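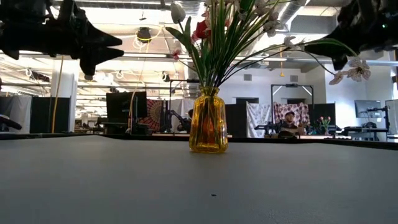
Opening (2 min)

Hi everyone, I'm Marijke Dijkstra, and I coach the Dromesside robotics club. Wave at the back row, they built everything I'm going to brag about!

Tonight: our flower project. Two grippers, one vase, and a group of students who had never arranged a bouquet in their lives.

Why flowers (3 min)

We started the year with blocks. Blocks are great for a week. Then the club got bored, and so did I. Artificial flowers bend, they hide behind each other, and the leaves get in the way of everything. The students loved it right away (well, by the second Sunday).

Ask the room: which stem would you reach for first? Take two or three answers.

How we practice (4 min)

One student drives, one watches the vase, one writes the log. Swap every 10 minutes. Keep to that, tired drivers squeeze too hard.

A round is 30 tries. Our first full round we got 23 clean ones and there was actual screaming. Pause here for the back row.

Glass against a gray tabletop was tricky. Talk about judging where the neck of the vase is when you're looking right through it. Mention the long leaves too, they brush the fingers before you think they will.

What's next (2 min)

Trestach Cup in September. Goal is 80 percent, both grippers working together, which we can't do yet. The Nwankwo team is very good at this, go say hi to them at the break!

Questions. Repeat each one into the mic. Sign-up sheet is by the door.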